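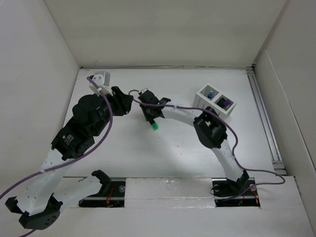

Zavik support came back to me at 15:40 and reckoned the hum was a ground loop, and would I please lift everything off the mains except the phono stage and the amp and try again.

So I did. TV aerial out, streamer out, even the lamp on the same strip. Still humming, and only on the phono input – CD is dead silent at any volume I'd dare use. Swapped left and right cables at the phono stage and the hum moved to the other speaker, so it's coming from the turntable side and the amp is off the hook (phew!).

Next I tried the Tusov cable I had in the drawer, the 2 metre one. Bit quieter but still there. Then I ran the earth wire to the screw on the back of the amp instead of the one on the Addo phono stage and it dropped by almost half. Touching the tonearm makes it worse, if that helps?

Things I haven't done yet:
the 4 little tags on the back of the cartridge, because my eyes aren't up to it after tea
a different cartridge – don't own one

The shop in Rollunthorpe will look at the arm wiring but wants it left with them until May. I'd sooner fix it here. Is there a way to check the arm earth with a cheap meter, and where do I put the probes? Please keep the ticket open.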